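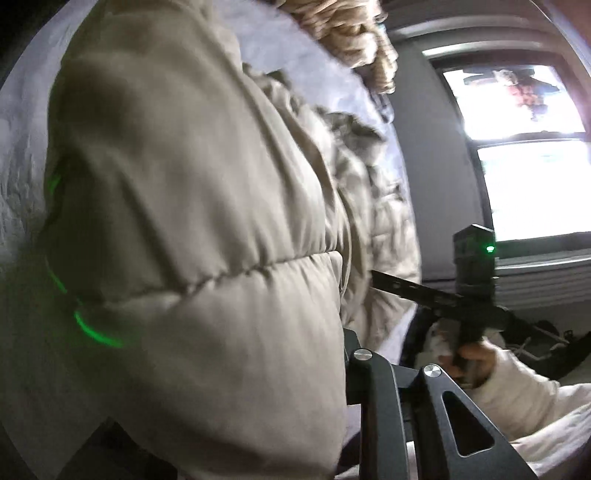 Cambio de temporada: criterios para guardar las prendas acolchadas y la ropa de cama

Con la llegada de abril procedemos, como cada año, a la revisión del armario de invierno. La labor ocupa por lo general una mañana de sábado y se desarrolla casi por completo en el dormitorio, sobre la cama, que ofrece la única superficie de la casa lo bastante amplia para extender una chaqueta acolchada sin doblarla.

El procedimiento que seguimos en el domicilio de Odolov se ha mantenido estable durante los últimos años. En primer lugar se retiran del perchero las prendas de abrigo y se depositan sobre la sábana. A continuación se vacían los bolsillos, se cierran las cremalleras y se revisan las costuras. Conviene prestar especial atención a las costuras fruncidas, donde el tejido trabaja más y donde suelen asomar las primeras plumas en las prendas de plumón. Una pluma suelta no es motivo de alarma. Si asoman varias en el mismo punto, la prenda se aparta para su reparación.

Los tonos claros merecen un párrafo propio. El beige y el crema disimulan bien el polvo, pero delatan los cercos en puños y cuello, y un cerco guardado en marzo o abril es una mancha fija en octubre. Por ello recomendamos el examen con luz natural, junto a la ventana, y con la bombilla del techo apagada.

En cuanto al plegado, este blog ha defendido en entradas anteriores el uso de bolsas de vacío. Procede rectificar. Después de 2 inviernos con el plumón comprimido, una de nuestras chaquetas tardó varios días en recuperar el volumen y conserva todavía una zona plana en la espalda. Desde entonces se guardan en fundas de algodón, holgadas, en el estante superior – el que antes ocupaban las maletas. 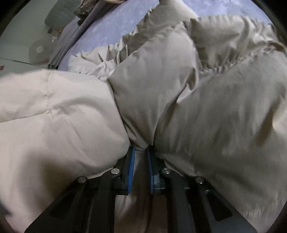 Edgars Rimkutė
Autor y responsable de contenidos, Cuadernos de Casa Rimkutė

El edredón nórdico exige un tratamiento aparte. Antes de guardarlo se deja extendido sobre la cama durante 3 horas, con la ventana abierta si el día es seco, y se sacude por los cuatro lados. Después se palpa por zonas, tomando un pliegue entre los dedos, a fin de localizar los huecos en los que el relleno se ha desplazado. Cuando se encuentra uno, se golpea suavemente la zona contigua con la palma abierta, en dirección al hueco. El método es lento y no siempre da resultado a la primera.

El nuestro procede de una tienda de Civham, ya cerrada, y ha cumplido casi 12 años de servicio. Se ha lavado pocas veces y siempre en lavandería, dado que el tambor doméstico no admite su volumen. El secado es la fase que con mayor frecuencia se descuida: un plumón que conserva humedad en el interior se apelmaza y adquiere un olor difícil de eliminar.

Para el almacenamiento empleamos un arcón Revwood situado a los pies de la cama. Se forra con una sábana vieja de algodón y no se introduce nada encima del edredón, norma que en esta casa se ha incumplido en alguna ocasión con mantas y jerséis. Los saquitos de lavanda se renuevan en cada cambio de temporada.

Queda pendiente para una próxima entrada la cuestión de las prendas de punto, sobre la que se han recibido varias consultas de lectores, en particular acerca del canalé grueso y su tendencia a deformarse en percha. Hasta entonces, la recomendación es guardarlas dobladas.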